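The Small Board Problem

Desk-size whiteboards wear out sooner than wall boards, and the causes are mostly domestic. Jamila Pramanik looks at ink, film and ghosting.

A dry-erase marker lays down pigment in alcohol, together with an oily release agent. The alcohol leaves within seconds. The release agent stays between pigment and board and lets the line lift under a dry cloth. When the agent is used up or the line is left too long, pigment settles into the surface and a gray shadow remains after wiping.
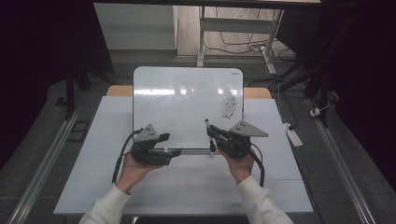
Small boards get the worst of this. They are written on in the same area, wiped with whatever is nearest, and stored where they collect dust. Heidrun Gruber, who tests coatings at Flendex in Wiltolville, wiped a melamine panel and an enameled steel panel 200 times each with a dry felt pad. The melamine held visible gray after the first 18 passes. The steel did not until much later, and it cleaned up with water.

Overlapping strokes are a separate matter. A loop drawn over itself puts fresh solvent on dry ink, which softens the lower layer and carries some of it down. Gruber's advice is to wipe a practice scribble while it is still a single layer.

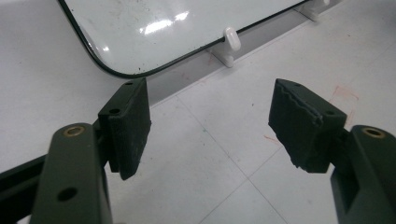
Gloss is a poor guide to condition. A board can reflect a ceiling light sharply and still carry a film of residue thick enough to make the next line skip. The test is to draw a short stroke in one corner, wait 2 minutes and wipe once with a clean microfiber cloth. If the stroke smears, the film is the fault. If it leaves a shadow with clean edges, the coating is worn.

Emil Wyss, who refurbishes classroom boards, removes film with isopropyl alcohol and follows with plain water. He does not use abrasive pads or furniture polish. Polish hides scratches for a week and then holds ink. 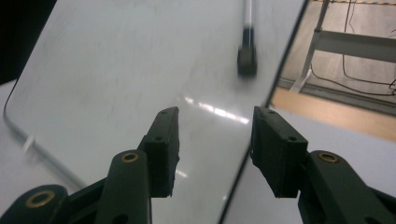
MARKERS AND STORAGE

Store markers flat, capped until the click. A marker kept tip up starves the nib; one kept tip down floods it, and the first line comes out heavy and slow to dry. Chisel tips fray faster on textured boards than on glossy ones. Replace the marker when the line turns pale, as a dry nib is harder on the coating than a wet one.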